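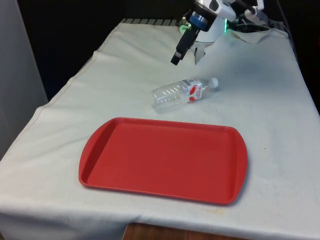

Red tray, water bottle, tablecloth.

Help wanted with trays, tables and clearing up -- Varnley

Hello! I'm Mwanahawa Temba and I run Plukier, a small catering business that does lunches, christenings, the odd wedding and an awful lot of village hall teas. We're taking on two people to help set up and clear away from June, and I'd love to hear from you if you like a tidy table and don't mind being on your feet.

The job is mostly tables. You'd be putting cloths on, carrying trays out and bringing them back, and then going round after everyone has gone to pick up what they've left. It's nearly always water bottles. People have two mouthfuls, put the cap back on and leave them lying about, so you tip what's left down the sink, squash the bottle and pop it in the recycling sack. Trays get wiped front and back (please do the rims, crumbs love a rim) and stacked by the hatch.

I'm not fussy about creases in a cloth for a weekday lunch. For weddings I am, and there's an iron in the van! Mélanie Lavoie looks after the linen and will show you how she folds it, which took me ages to learn and I still get it wrong with the long ones.

You don't need any experience. I'd like someone who is friendly with guests, can carry a full tray across a busy room, and will tell me if we're running low on cups before we've run out. You need to be 19 or over for this one, as some of the evening jobs finish late. A driving licence would be handy but isn't a must -- I can usually pick up from the bus stop on Massawe Road.

Shifts are four or five hours, normally starting at 10 in the morning, with a few evenings over the summer. Our biggest booking so far is a lunch for 934 people at the Pravach centre, spread over two sittings, and I'd want both of you there for that. Most of our jobs are for 50 or fewer, so please don't let the big one put you off.

You'll get paid for your set-up time and your travel between jobs, and you'll be fed. There's always quiche. Aprons are provided, but please wear your own flat black shoes, comfy ones.

To apply, drop a note through the door at Plukier, Unit 19, Massawe Road, or ring on extension 1267 through the Varnley business park switchboard and ask for me or Mélanie. A few lines about yourself and which hours you can do is plenty, no need for a CV. I'll ring you back for a chat, and then you can come along for a paid trial shift and see if you like us.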